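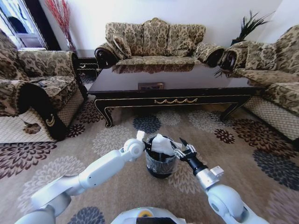
A lined wastebasket with paper at the top, between two robot arms.

Extracting Total RNA from Cultured Cells with a Spin Column

Trevor Oakley
Last revised July 3, 2019

This protocol covers the isolation of total RNA from adherent mammalian cells grown in six-well plates. It was written for the Sondar column kit but works with most silica columns if the buffer volumes are adjusted to the maker's sheet. The RNA is suitable for reverse transcription and qPCR. For small RNAs under 200 nucleotides, use a different column; this one lets most of them pass through.

Before you start

RNase is the main cause of failed preps. It is on skin, in dust, and in any water that has not been treated. It survives autoclaving well enough to ruin a sample. Wear gloves, change them after touching a door handle, phone, or keyboard, and keep a separate set of pipettes for RNA work. Wipe the bench, pipettes, and tube racks with an RNase removal solution and let them dry. Use filter tips throughout.

Put a fresh liner in the waste container nearest the bench. Gloves and paper towels go there if they carry no lysate. Tips, columns, and flow-through do not.

Lysis buffer and the first wash contain guanidine thiocyanate. Do not mix either one with bleach, as the reaction gives off toxic gas. Collect all flow-through from steps 4 to 6 in a labeled bottle.

What you need

Sondar lysis buffer, with 2-mercaptoethanol added to 1% on the day of use
70% ethanol, made with nuclease-free water
Wash buffer 1
Wash buffer 2, with ethanol added as marked on the bottle
DNase I and its digestion buffer
Nuclease-free water
Spin columns and 2 mL collection tubes
Microcentrifuge able to reach 10,000 x g
20-gauge needles and 1 mL syringes

Add the 2-mercaptoethanol in a fume hood. Buffer left over at the end of the day should be thrown out as hazardous waste.

Procedure

1. Remove the medium from the wells by aspiration. Rinse once with cold PBS and remove all of it. Leftover liquid dilutes the lysis buffer and lowers binding.

2. Add 350 µL of lysis buffer to each well. Tilt the plate so the whole surface is covered, then scrape and move the lysate to a 1.5 mL tube. Pass it through the needle five times. The lysate should no longer form strings when it drips from the tip. If it does, pass it a few more times.

The lysate can be stored at -80 °C at this point. Thaw it at 37 °C until the salts dissolve, and go on right away.

3. Add 350 µL of 70% ethanol and mix with the pipette. Do not spin. A cloudy look is normal.

4. Load the full volume, including any precipitate, onto the column. Spin at 10,000 x g for 30 seconds. Discard the flow-through into the guanidine bottle.

5. Add 350 µL of wash buffer 1 and spin for 30 seconds. Mix 10 µL of DNase I with 70 µL of digestion buffer by turning the tube over gently — DNase I is damaged by vortexing. Pipette the 80 µL straight onto the membrane and leave it at room temperature for 15 minutes.

6. Add another 350 µL of wash buffer 1 and spin for 30 seconds.

7. Add 500 µL of wash buffer 2, spin for 30 seconds, and discard. Repeat with a two-minute spin.

8. Move the column to a new collection tube and spin it empty for one minute. Ethanol carried into the eluate will interfere with reverse transcription.

9. Place the column in a labeled 1.5 mL tube. Add 30 µL of nuclease-free water to the center of the membrane, wait one minute, and spin for one minute. Expect to recover 27 µL. Keep the tube on ice.

Checking the result

Read the absorbance at 230, 260, and 280 nm. A 260/280 ratio near 2.0 is acceptable. A 260/230 ratio below 1.5 usually points to guanidine left on the column; repeat step 7 with one more wash next time.

Run a small amount on a Derkach chip or an agarose gel. The 28S and 18S bands should be sharp, with 28S the brighter of the two. A smear toward the bottom means degradation.

Low yield

Check the cell count first. Overloaded columns clog and give less RNA than a smaller sample would. If the count is fine, elute a second time with the same 30 µL.

Storage

Divide into single-use portions and store at -80 °C. Avoid more than two freeze-thaw cycles.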